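Backing loose paper sheets with cardboard for flat storage

Litex workshop notes, sheet handling. Revised Wed 12 September

The method covers plain white sheets that need to stay flat in a drawer or survive the post. A single piece of brown cardboard goes underneath as a stiffener. No adhesive is used, so the sheets can be taken off again at any time.

Materials
Plain white paper
Brown cardboard, single piece, slightly larger than the paper
Soft dry brush
Bone folder (the Fodo 12 is adequate)
Paper band

1. Set the cardboard
Clear the worktop and place the cardboard near the middle, short edge towards you. Slightly uneven edges are acceptable. Torn corners are not, as they catch on the drawer runners.

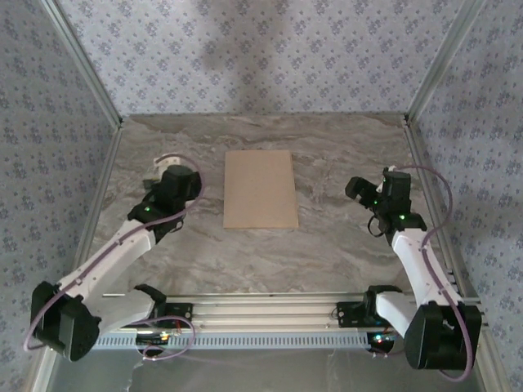

Press each corner down in turn. If one lifts, turn the board over and try again. Board that rocks on both faces should go back under weights overnight. We keep a Kuusk press for the purpose, but a stack of catalogues does the same job.

2. Relax the paper
Sheets taken from a roll hold a curve. Roll each one gently against its curl, hold for a few seconds, then release. Do not pull it over a table edge – the fibres break and leave a line across the surface.

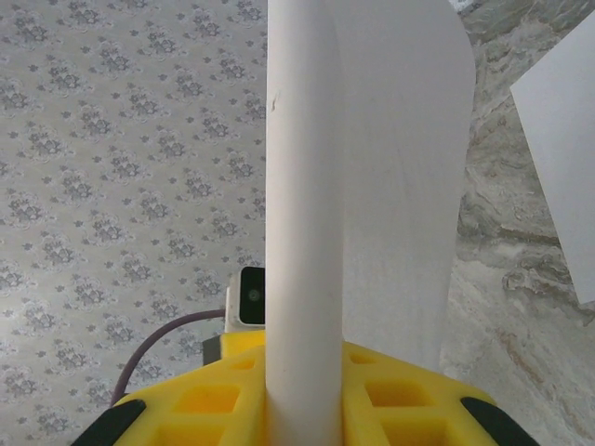
3. Lay the sheets
Place the first sheet down and let it settle before adding the next. Some overlap and skew is normal at this stage and should be left until all the sheets are out. Creased sheets go on top, where they can be worked with the bone folder through a scrap of clean paper.
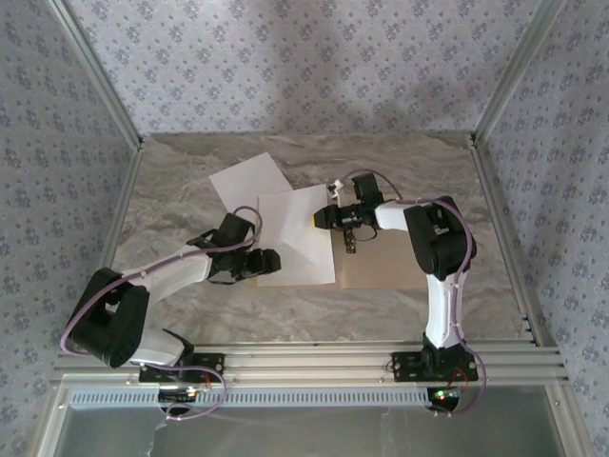 Square the stack against the long edge of the board first, then the short edge. Move sheets by their edges only. Pushing from the middle makes a ripple that travels to the far side and has to be smoothed out again.

4. Inspect the surface
Check the top sheet under even light. Lift specks with the brush, working outwards. Leave grey smudges alone unless the sheet is spare; rubbing tends to spread them.
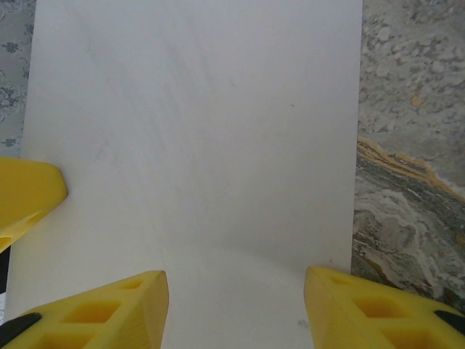

White sheet with a small dark speck and a faint greyish smudge.

5. Band and store
Wrap the band once around board and paper, firm but not tight enough to bow the board. Store flat in an Enero drawer, no more than 4 packs deep. Packs stored since April have been checked monthly and the bands have not needed replacing.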